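18th June

I have now lived with the pegboard for long enough to have an opinion, and my opinion is that pegboard is a way of selling hooks.

Some background for anyone who missed the December post, in which I complained for several paragraphs about my old bench and then announced, with more confidence than I deserved, that I was going to "get organized." That post got 81 comments. I don't usually get 81 of anything. Most of them told me to put everything on the wall. Walls are free storage, people said. If you can see it you'll use it. One person sent me a link to a man who has traced the outline of each of his screwdrivers in marker so that he knows where they go, and I watched all of it, and I have to say I did not come away wanting his life.

But I did it. I put up the perforated panels, back and both sides, and I got the plaid ones. Big red squares, white bands, black bits. I was talked into the plaid by Yabsira Yilma, who said that if I was going to look at a wall all day it might as well be a wall with something going on. I was doubtful. I'm still doubtful, though for a different reason from the one I started with. I thought it would be too loud, and it was, for a week or two, and then I stopped seeing it at all. What I hadn't thought about is that a busy pattern is terrible for finding holes. You go to put a peg in and you're poking at a black rectangle that is printed on. Plain white would have been duller and I would have sworn less.

The panels were Welis. Their brochure shows the same panel with a pair of scissors, a roll of twine and a fern. I'd like to know what the fern is for. I'd also like to know who owns one pair of scissors.

Then the hooks. I didn't go for loose pegs in the end, having had those before and spent a good part of my life picking them up off the floor every time I took something down. I bought a rack, the Grimau one, black metal, seven little hooks in a row, and fixed it to the crossbar at the top of the back wall. It went up straight on the first try, which I'm noting here as it has not happened before. It feels solid. I have no quarrel with it as an object.

My quarrel is with the idea. Seven hooks sounds like plenty until you go through what you own and ask which of it has a hole in the end. Pliers don't. Tape does, sort of, but then it hangs there face-on and swings when you pull at it. My good ruler has a hole too small for the hook. The brush has a loop that frayed off years ago. You end up making a loop for a thing so that it can hang on a hook you bought so that the thing would have somewhere to go, and at that point I think a drawer has a right to ask what it did wrong. It's also high up, near the top, because that was where the crossbar was, and anything I reach for often is not going to live at the top of a back wall with the whole depth of a table between me and it.

So there is nothing on it. Seven hooks, bare. A few of you will say I haven't given it a chance.

The basket is a slightly different story. It's a long narrow white wire thing with compartments and it's mounted high on the left side. Compartments are a trap. I fall for them every time. Something in me sees a tray divided into sections and believes that I am a person with sections. When I brought it home I had a plan in which the first part was for pens, and after that it got vague. Wire mesh is also no good for anything thinner than the gaps, so that rules out most of what rolls around on a table and needs catching. I've gone back and forth about lowering it. Mladenović, where I bought it, will take things back within 100 days with the tags on, and of course I cut the tags off in the parking lot.

What I object to, I suppose, is the order they tell you to do it in. Every guide starts with the wall. Clear the table, put up the panel, add the hooks, then find a home for each item. I followed that. I think it's backward, and I think it's backward because a guide that began with "work at the table for a month and notice what annoys you" wouldn't have anything to link to. I added up the receipts last night, panels and rack and basket and the posts and the tabletop, and it came to 923 dollars. I could have been annoyed for free.

A word about the tabletop, as two people asked. It's the beige marble pattern. I had expected to dislike it and I don't. Crumbs and dust don't show, though whether you want that in a work surface is another matter. Small screws don't show either. I've gotten into the habit of sweeping my hand over it before I put anything down, and I would think hard before buying a patterned one again. Between the marble and the plaid I've built myself a place where nothing small can be found on any side.

Now, the part I did not expect to be writing. The best thing I bought was the power strip.

I know. I put it in the cart last, to get over the line for shipping. It's an Arnura, long and white, six sockets, and around each socket there's a colored square: blue, pink, teal, yellow, pink, teal. I assumed this was for children. I also assumed there was a system to it, and if there is I haven't cracked it, seeing as two of the colors come around again. Why not six colors? Did they run out? It bothers me more than it should.

But it lies flat along the back of the table, in the middle, where I can get at it, and I have stopped crawling underneath. That's it, that's the entire improvement. For years I had the outlet behind the leg of the bench, and every time I wanted something plugged in I was down on the floor with my cheek on the baseboard. Now I lean forward. If you'd told me in December that I could have had most of the benefit of this whole project from one strip on top of the table, I would have argued with you, and then probably bought the plaid anyway.

I keep one plug in the blue socket at the left end and try to leave the others open. Trying is the word. Cables are the one thing I haven't found an answer for. I've tried clips (they let go), sleeves (fine until you want one cable out of the bunch) and those sticky hooks that take a piece of the surface with them. There's generally a bit of white cable curled up somewhere on the right-hand side no matter what I do, and I've decided I can live with that. The people selling cable trays can write to me, but they should know I've already heard about compartments.

Would I do it again? The strip, yes. The tabletop, in a plainer color. The panels I'd skip on the sides at least, and the rack I'd leave in the store until I owned 3 things that wanted hanging. The basket I'm going to move down and to the front, if I can face unscrewing it, and if it still hasn't earned its place by the end of the summer it's going to Yabsira, who has been asking after it in a way I now find suspicious.

Several of you wanted to know how it all looks now, with everything up. The hooks are as I said.

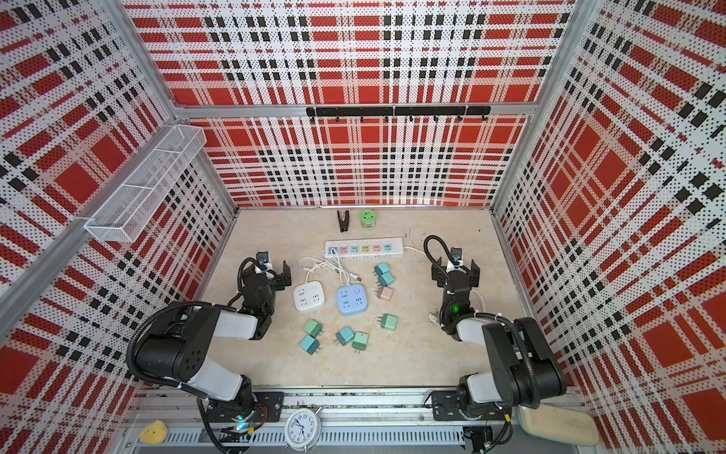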